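How to Toast Whole Spices Without Burning Them
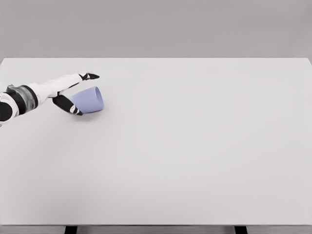
Gripper open over a white tabletop.

Most recipes tell you to toast cumin "until fragrant." I don't trust that. Cumin smells good in the jar, and by the time the whole kitchen smells of it, the seeds are often bitter.

Use a heavy, dry skillet on medium-low. Skip the oil, whatever Helmut Gerlach's cooking column told you in April. Add one layer of seeds and keep them moving.

Start tasting after 30 seconds. Fish out one seed, let it cool, bite it. You want nutty, with no ash at the back. Coriander takes longer than cumin, so do them separately. Mixed batches never come out even for me, and I have tried.

Tip the seeds onto a cold plate right away. A hot pan keeps cooking them after the burner is off.

Grind when cool. I've used a pricey Quintero mill and a thrift store coffee grinder, and I couldn't taste the difference.

Some people freeze the extra. Mine tasted flat by Sunday, so I make two spoonfuls at a time.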